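The Plultell Lane Letter
Hair after the pool

Eleven laps in and all I could think about was conditioner! If you swim with us at Plultell more than once a week you know the feeling: hair like straw by spring, a faint green tint if you're blond, and a knot at the back of the neck exactly where the cap ends. So this item is all hair, and I've been looking forward to writing it since December.

First, the best thing I picked up this year. Wet your hair under the shower before you get in, all the way through, and then put the cap on. Hair that's already full of tap water takes up less pool water. I used to skip this (the showers at the Assunção Street end are freezing until someone has run them for a while) and I'm a complete convert. A little plain conditioner on the ends under the cap helps too, but only a little, please, or it ends up in the water with the rest of us.

Then the brushing. Start at the bottom. I grew up dragging a brush from the crown down and wincing, and it took a fellow swimmer in the changing room to set me straight. Hold the hair above the knot with one hand, work the last couple of inches loose, move up a bit, do it again. A wide-tooth comb is kinder on soaking wet hair, and the paddle brush can wait until you've blotted with a towel. My daughter does hers in the car on the way home and swears by it.

And do clean the brush! Pull out the hair, cut through the stubborn bits with small scissors, then swish the bristles in warm water with a drop of shampoo. If yours has a cushion, don't leave it to soak, as water gets in through the little holes and stays there. Dry it bristles down on a towel overnight. I did all the brushes in our house one Sunday and the color of the water was a real education.

We have bathing caps again, by the way. The new ones from Fidau are silicone, come in two sizes, and the larger one fits properly over braids and locs, which the old ones never did. Ask at the desk. The lost property box is also overflowing with combs and hair ties, so have a dig through it before it gets emptied.

The early lane session is moving to the Tosen pool while our changing rooms are painted. It's 4 lanes wide and the showers are hot from the first second. I may never come back. Bring your own lock for the lockers, and flip-flops, the floor there is slippery by the door.

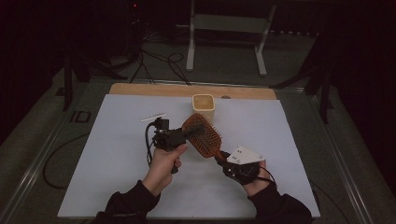 Page last changed: 12 July 2025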